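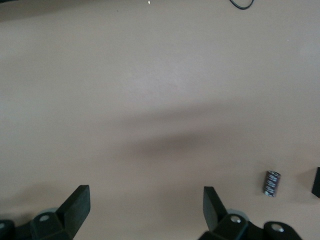 I've read the refinishing proposal twice now and I still don't believe the numbers. The claim is that one coat of Vuvano hardwax, wiped on and buffed off, gives you a dining table that shrugs off water rings for 5 years. Fine. Show me one that has been through 5 years of family meals, and I don't mean a sample board from the shop. Matte is a hard finish to judge anyway. A smooth, matte top in that pinkish beige, with a soft shadow lying across it, looks lovely and tells you next to nothing about how the stuff will take a wet glass. Gloss at least shows you where it's failing.

On Thu 16 March, Shanthi Weerasinghe wrote:

> I think people on this list are too attached to varnish. We did
> our kitchen table with Vuvano last May and I would never go back.
> No brush marks, no smell after a couple of days, and if you get
> a scratch you just rub a bit more in.
>
> The Neter people say the same about theirs, and it's cheaper. If
> enough of us want some we could split a bulk order from Khondokar.
> They want a minimum of $300 but shipping is free over that.
>
> Can we get a yes or no from everybody before the weekend?
>
> Shanthi

Shanthi, I'm glad your table came out well. But last May isn't very long ago, and you told us yourself in the fall that you use placemats for everything. Take the placemats away and then report back.

On the "just rub a bit more in" business. I've tried spot repairs on 3 pieces with two different hardwax oils. On one of them, an ash side table, the patch disappeared. On the other two I could find it from across the room whenever the sun was low. The new oil sat a shade darker and had a sheen the old surface had lost. You can fix that by redoing the whole top, sure, but then don't sell it to me as a spot repair.

I'm not a varnish zealot either. Varnish goes on badly if you're impatient, it picks up every dog hair in the house, and stripping it is a miserable way to spend a Saturday. My complaint is that we compare varnish at its worst, done by somebody in a damp garage, with hardwax at its best, done by the guy who sells it.

A few particular points, for what they're worth.

1. Brown stain under hardwax. The Fludura sheet says you can oil over their water stain after 2 hours. I did it after a full night and still pulled color onto the rag. Maybe I flooded it. Maybe the sheet was written by somebody in a very dry building. Try it on the underside before you commit a big brown top to it.
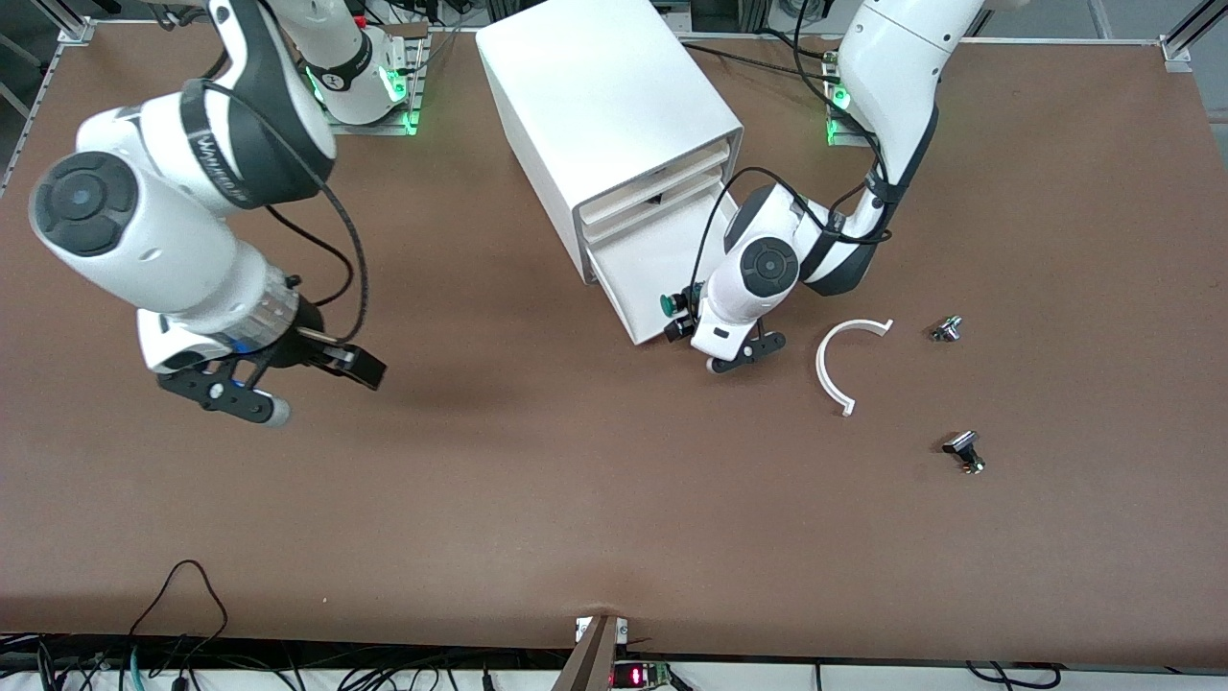 2. Heat. All the brochures go quiet on this. "Resistant to hot beverages" is a mug of coffee, and a mug of coffee was never my problem. My problem is a casserole dish set down by a teenager. I've seen white marks in oil and white marks in varnish, and the varnish ones came out more easily, with a hair dryer and some patience.

3. The price. Khondokar's free shipping starts at the same figure as their minimum, so let's not call it a bonus. Opened cans skin over, too. If five of us split an order and each of us does one table, somebody is going to be left with cans of expensive jelly.

4. Neter. Is it even the same kind of product? The label I saw said "wax finish" and didn't mention oil. If it's plain wax, then it belongs on a picture frame and I wouldn't eat off it.

So put me down as a no for the bulk order, for now. I'd happily chip in for a single small can of each if somebody will do half a board with one and half with the other, leave wet glasses on both overnight, and post what happened, including if it makes me look silly. I have an offcut of maple we can use, already sanded to 180.

Also, whoever has my card scrapers, I would like them back.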